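Pretlow Sorting Trays, ribbed plastic, sold singly or by the set
Skisow Storage & Bench Supply

Home > Bench > Trays and bins > Small rectangular

Item 1214
In stock
Set of 3: $50
Ships Saturday if you order before noon on Friday, and the Monday after if you don't, no matter how nicely you ask.

About this tray

It is a plastic tray. We have been selling trays long enough to know that most people reading this page already own several, none of which match, and one of which used to have cookies in it. The Pretlow is for the person who has decided to stop living like that.

The shape is a plain rectangle with ribbed outer walls and a rim that flares out a little at the top. The ribs stiffen the sides so the tray doesn't go banana-shaped when you pick it up full, and they give your fingers something to hold. The rim is there so you can lift the thing without putting your thumb in whatever is inside. People who work with grease have written to us about the rim with real feeling.

Colors in the Pretlow line are as bright as a kindergarten and we make no excuse for it. You can tell blue from red across a shop, with your glasses on your head, before coffee. We stocked a tasteful gray version for one winter and sold it to people who then called to ask which one the screws were in.

What goes in it

Upright things, mostly. Tubes, canisters, markers, glue bottles, spray nozzles, the small cylindrical parts that roll off every flat surface ever built and go straight under the heaviest cabinet in the room. Stood on end in a tray, they stay where you put them, and you can see the tops without digging. Taller items will stick up past the rim and that's fine. The tray only has to hold their feet.
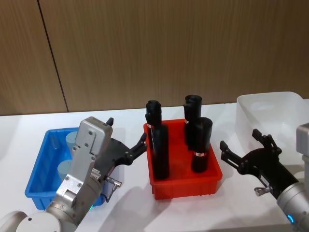 One color per kind of part is the system most customers end up with, including the ones who began with a label maker and a spreadsheet. Blue for one thing, red for another, and the third tray for the parts you haven't made your mind up about. Every bench has that third tray. Ours has had the same hose fitting in it since we moved in.

If you must label, put the label on the part and leave the tray alone. Trays get borrowed, rinsed, stacked in the wrong order and carried home by people who swear they bought theirs. A small band of tape near the top of a tube will still be readable when the tube is standing with its neighbors. A label down at the bottom tells you something only after you've pulled the part out, by which time you knew.

Setting them up

Put them side by side on a flat table, long enough that you aren't hanging one off the end. A pale tabletop helps. Dark parts show up on it at once when they get away from you, and they will get away from you. Leave a hand's width between trays if more than one person is reaching in. Couples sorting a garage together may want more.

Fill from the back. It feels wrong and it saves you knocking over the front row to get to the far corner, a lesson we seem to learn again every February when we do inventory.

Don't pack them tight. A tray with a few parts in it and room to move is faster to work out of than one stuffed to the rim, and if you find you need to stuff it, we would like to sell you another tray.

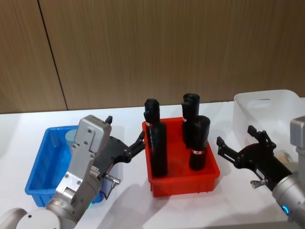

Pretlow trays in red and blue, with upright parts.

Care

Warm water, dish soap, a soft brush for the ribs. The ribs do collect dust, and we'd be lying if we said otherwise. Dry them before stacking or you'll spend a while pulling them apart, with the noises that go with that. Keep them off the stove and away from the torch. We mention the torch because of a return we once received in a sandwich bag.

Dish machines: top rack only, and skip the heated dry.

Goes with

Kemppainen bench mat, item 669. Rubbery, flat, dull to look at, very good at keeping trays from creeping toward the edge while you work. Comes rolled and takes a day to forget about it. Weigh down the corners.

Ollthorpe divider strips. Sold by the pack, cut with scissors. Handy for short parts, a nuisance for tall ones. If everything you own stands up by itself, save your money.

Questions we get a lot

Do they nest? Empty ones do. Full ones do too, for a moment.

Is there a lid? No. We carried a lid. People took it off, put it down and set a coffee on it, and that was the whole life of the lid.

Can I get three of the same color? Yes, write it in the order notes. You'll be back for a second color.

Are they food safe? They're sold as parts trays. Put wrapped candy in one if you like, but keep it away from the tray with the set screws -- we have heard from a dentist.

Returns

Unused trays come back within the month, in any box that will hold them. Used trays come back if they cracked doing normal tray things. Send a note saying what was in it. We won't judge, but the note does get read aloud in the packing room.

Add to cart
Add to wish list
Back to Trays and bins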